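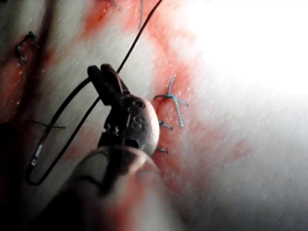
Figure 2. Suture thread held between closed jaws over a tissue pad.

Support > Plilon Media Library > Set-up Guide > Importing and Storing Images

4. Importing and Storing Images

This section covers the first import of still images into a Plilon library on a Keteck storage unit. Complete Section 3 (Network Settings) before you start. The storage unit must be on and its status light must be steady green.

4.1 Create the library

1. Sign in to the Plilon console with the administrator account.
2. Open Libraries and select New.
3. Enter a library name. Letters, numbers and hyphens are accepted. Spaces are converted to hyphens when you save.
4. Under Location, select the Keteck volume. Do not select the system volume.
5. Select Save. The new library appears in the left panel with a count of zero.

NOTE: The library name becomes part of every file path. Changing it later breaks links in pages that are already published.

4.2 Set the import rules

1. Open the library and select Rules.
2. Set Minimum Width to 600. Files narrower than this value are moved to the Held folder and are not indexed.
3. Set Duplicate Check to Content. The Name setting compares file names only and misses renamed copies.
4. Leave Color Profile at Keep Original unless your print shop has asked for a fixed profile.
5. If captions are stored in a separate text file, turn on Read Captions and choose the separator used in that file.
6. Select Apply.

CAUTION: Import rules are not applied to files already in the library. To apply new rules to old files, export the files, delete them from the library and import them again.

4.3 Run the import

1. Copy the source folder to the Incoming share.
2. Wait for the copy to finish. Starting an import during a copy produces partial files.
3. In the console, select Import, then Incoming.
4. Check the file total against the source folder. The Jonum sample set supplied with the software shows 3,217 files.
5. Select Start.

The progress bar advances in steps and may stay at one value for several minutes on large files. Do not restart the unit during this time.

CAUTION: Do not remove a drive while the import is running. If power is lost, let the unit complete its disk check before you sign in again.

4.4 Check the result

1. Open Reports and select Last Import.
2. Review the Held and Failed lists.
3. For each failed file, note the code and see Section 9.
4. Open two files from different folders and confirm that the preview and caption match.

NOTE: Accented characters in folder names, such as Bragança, display correctly only if the source text is saved as UTF-8. If the name is garbled, correct the encoding and import that folder again.

Continue with Section 5, User Accounts and Permissions.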